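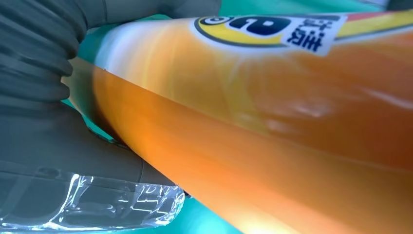 Teaching FAQ for new operators
Doresura teleop and hand-guiding sessions, Landgate room
Last touched in April by Tania. Ask her if something's wrong, or just fix it.

What's the difference between hand-guiding and remote?

Hand-guiding: you grab the arm and move it yourself. Remote: you sit at the desk with the leader arm and it copies you. Same task, same recording format. Bottles and anything slippery, we do remote. Drawers and lids, usually hand-guiding, you feel the stop better.

How many demos do you want per task?

50 good ones. Not 50 total. If you bin six, do six more.

What counts as a bad demo?

Dropped object. Arm hits the table. You paused to scratch your nose and the arm sat there for ages. You started before the tone. Small wobble is fine, a second try at the grasp is fine too as long as you finish. Precious likes keeping a few recoveries in, so mark them R and move on.

Do I have to start from the same place every time?

Arm yes, hit Home first. Object no. Please move the object! We had a whole batch where the bottle never shifted more than a finger width and the policy was useless anywhere else. Turn it, slide it, lay it diagonal.

How hard should I squeeze?

Less than you think. The soft fingers fold around the thing by themselves. Full bottles want a bit more than empties. If the side of the bottle dents, back off. Trigger goes 0 to 112 on the readout and most people end up way too high on the first day.

Where do I grab a bottle?

Depends on the task card. Pick and place, near the middle. Handover, near one end so there's room for the other hand. Pouring isn't open to new operators yet, ask Debashish.

The wrist camera is all bottle, I can't see anything. Is that broken?

No. Up close it's going to be one big patch of color and maybe a strip of label. Normal. Steer by the overhead view till you're close, then use the wrist view for the last bit, mostly to check where the finger sits on the object. Blurry print doesn't matter, we're not reading labels.

What about glare?

Shiny plastic always has some. Leave it. Only stop if the whole wrist view washes out white, then pull the blind down and note it on the sheet. Don't wipe the lens with your shirt. Cloth is in the top drawer.

Can I bring my own objects?

Yes, if they're clean and closed. Juice, shampoo, whatever. Any language on the label. No glass, no spray cans. Show it to Nusrat first so it gets a number, otherwise the demos can't be filed and she has to chase you.

My hand and the arm don't match, it lags.

Tiny lag is normal. If it gets annoying: let go of the trigger, unclutch, wait 2 seconds, clutch again. Still bad, restart the Debnath bridge program (green icon, not the gray one). Still bad, go home and tell Shahnaz, it's the network.

Do I record the approach or just the grasp?

All of it. From Home to let go and back up. Keep your speed even-ish. People rush the approach and then crawl at the grasp and it shows in the data.

Can I talk during a take?

Sure, no audio is saved. Don't wave at the overhead camera though.

How long is a session?

Around 20 minutes then get up. Really get up. Wrists go before you notice and your demos get sloppy. Swap with the next person, do labels, come back.

I messed up in the middle. Do I stop or finish?

Finish if it's safe, then press Discard. If it isn't safe, red button straight away, don't think about it. Pressing the red button never gets anyone in trouble. You'll need to re-home after and somebody with a key has to reset it.

Something is stuck in the fingers.

Open from the screen, not by pulling. If it wont open, red button first and then hands. Torn finger pads go in the tray marked Bredimbridge, they take them back and send new ones. Write the arm number on it.

Can I see what the robot learned from my demos?

Yes, there's a playback run most afternoons after 3. Come watch. It's the quickest way to see your own bad habits, mine was twisting the wrist right before closing and the robot did it every single time.

Who do I ask?

Booking and objects: Nusrat Biswas
Demo quality: Precious Cabrera
Arms, fingers, pouring: Debashish Sheikh
Network and login: Shahnaz Thambiah
This page: Tania Gunawardena

Do we get paid for discarded takes?

Yes, you're paid for teh session, not per take.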